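Zomard, un jeu de gestion qui prend son temps

2025-01-11

J'ai terminé ma deuxième partie de Zomard hier soir. La première datait d'août, je l'avais abandonnée au moment où les marchands arrivent, et je ne m'en souvenais plus assez pour reprendre la sauvegarde. J'ai donc recommencé depuis le début, avec la dernière mise à jour.

Pour ceux qui ne connaissent pas, on dirige un comptoir au bord d'un fleuve. On coupe du bois, on le fait sécher, on le vend ou on le transforme. Le studio s'appelle Camumwood, et je crois que c'est leur premier jeu de gestion. Avant, ils faisaient surtout des jeux de puzzle pour téléphone, et cela se sent encore un peu dans les menus, avec de gros boutons et des textes courts.

La carte de départ s'appelle Flurnen. C'est une vallée assez étroite, avec une seule bonne zone constructible au nord et des pentes partout ailleurs. Lors de ma première partie, j'avais mis la scierie au sud, près des arbres, ce qui paraissait logique. En réalité les charrettes remontent la pente à vide et redescendent chargées, ou l'inverse selon l'endroit où se trouve le séchoir, et le temps de trajet double. Cette fois j'ai tout placé au nord, avec une route droite jusqu'au ponton. La forêt est plus loin mais le reste va beaucoup plus vite.

L'économie repose sur sept ressources. C'est peu pour le genre. Le bois sec est la plus importante, parce qu'il sert à tout : les bâtiments, les bateaux, les caisses de transport. Le prix de vente varie avec les saisons et il faut accepter de garder du stock longtemps. Je n'aime pas trop cela dans les jeux de gestion, j'ai tendance à vendre dès que l'entrepôt se remplit. J'ai quand même essayé de tenir jusqu'à l'hiver et la différence est nette. On peut payer l'agrandissement du ponton d'un seul coup, sans emprunt.

L'emprunt, justement, n'est pas très bien expliqué. Le taux affiché est celui de la première saison, ensuite il augmente. L'information existe, dans une infobulle qui n'apparaît que si on laisse le curseur sur la petite icône de balance. Je l'ai découvert après avoir signé. J'ai remboursé au printemps, en revendant un bateau.

Les bateaux sont la partie que je préfère. On trace leur route à la main, point par point, et ils tiennent compte du courant. Il y a une vraie satisfaction à voir un convoi passer le coude du fleuve sans s'arrêter. En revanche, quand deux routes se croisent, le jeu gère mal les priorités. J'ai eu un blocage complet devant le ponton, que je n'ai réglé qu'en supprimant une ligne.

Côté durée, il m'a fallu plus de 25 heures pour arriver au bout du scénario de Flurnen, en jouant à vitesse normale presque tout le temps. La fin arrive de façon un peu abrupte : un écran de bilan, une musique, puis on revient sur la carte et on peut continuer librement. J'ai continué une soirée, le temps de finir un quartier de maisons, mais sans objectif je me lasse vite.

L'autre scénario disponible, Phùng, se passe dans un delta. Je l'ai seulement commencé. Le terrain est plat, les crues déplacent les berges et il faut reconstruire les pontons. Le bois sèche aussi plus lentement à cause de l'humidité, donc l'ordre de construction que j'avais trouvé pour Flurnen ne marche plus du tout. J'ai perdu mon premier entrepôt à la première crue. Je pense qu'il faut le bâtir loin de l'eau, quitte à payer le transport, mais je n'ai pas encore vérifié.

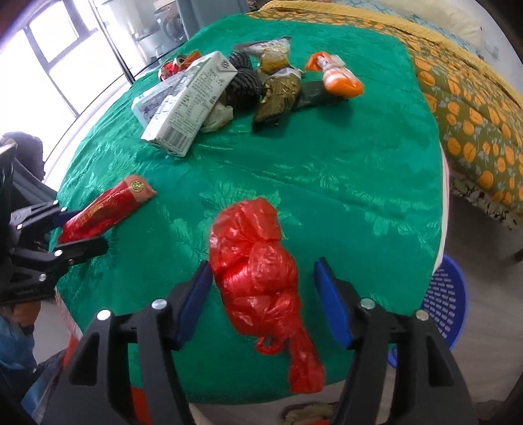 Tiphaine m'a écrit qu'à son avis je me trompe pour l'entrepôt : elle l'a laissé au bord de l'eau, sur pilotis, et la crue est passée dessous sans dégât. Les pilotis se débloquent dans l'onglet des pontons, pas dans celui des bâtiments, et je ne les avais pas vus. Elle trouve aussi Phùng plus facile que Flurnen une fois la deuxième crue passée. Je vais recommencer avec ça.

Quelques remarques techniques pour finir. Le jeu tourne bien sur mon portable, qui n'est pas récent, à condition de baisser la qualité de l'eau. Les sauvegardes automatiques provoquent une petite saccade, on peut les espacer dans les options. La traduction française est correcte, à part le mot « grume » qui devient « rondin » dans certains menus, alors qu'il s'agit de la même ressource. Je n'ai eu qu'un seul plantage, en quittant la partie, et rien n'a été perdu.

Je garde la sauvegarde de Flurnen de côté, au cas où ils corrigeraient les croisements de bateaux.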